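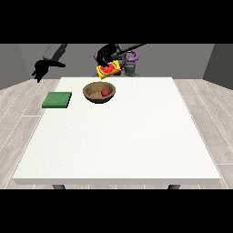

May, just after four in the afternoon

Back on the oat sourdough starter again, and before I forget everything I promised Yetunde I would write down, a few notes on how the second batch of wallpaper paste (yes, I know, the two jars live on the same shelf, and yes, I have now put a label on both) behaved compared with the first.

Wheat starch this time, the finer one Nives brought over from Griltby, cooked slowly in the double pan. I gave it 36 minutes with the wooden spoon going the whole while, which is dull work but I had the radio, and it went from milky to that lovely greyish see-through look quite suddenly near the end. I let it cool with a circle of baking paper pressed on top so it wouldn't skin over, then pushed it through the horsehair sieve twice. The first batch only went through once and I could feel the little grains under the brush when I was lining the spine of the Rutherford ledger. Much nicer now, like thin custard.

Tried it at three strengths on offcuts of the kozo paper. Straight from the sieve it is too stiff for anything but leather. Let down with an equal amount of water it brushes out well and gives you time to slide the repair into place. Thinner than that and the paper cockles, and the edges lift as it dries, though Chidubem thinks I was too mean with the blotters and he may well be right. He usually is about blotters.

The ledger itself is coming along, bless it. I have 23 leaves mended out of the first section and the worst of the mouse damage is behind me (I hope! I haven't looked very hard at the back). The ink on the accounts for coal and candles has stayed put under damp, but there is a reddish ink in the margins that moved the moment I touched it with a wet swab, so please, anyone who picks this up while I'm away, test every red mark before you go near it with paste. I've put a slip of paper in at each page where I found some.

Preben asked whether we could use the ready-made paste for the Trundel maps instead, to save time. I did a strip of each side by side and left them under the same weight overnight. The ready-made one dried with a faint shine and felt a bit boardy when I bent it. Fine for boxes, I'd say, and I'd be glad to use up the tub on those, but I'd keep it off the maps.

Noman is after the small nipping press next, so I've cleared my boards out of it and wiped down the platen. The screw is squeaking again and wants a spot of grease.

Still to do: make more paste when this lot turns (it was sweet-smelling this morning, check it again tomorrow), cut the new linen for the spine, and ask Nives where she got that sieve, as I would dearly like one of my own. Oh, and feed the starter. The bread one.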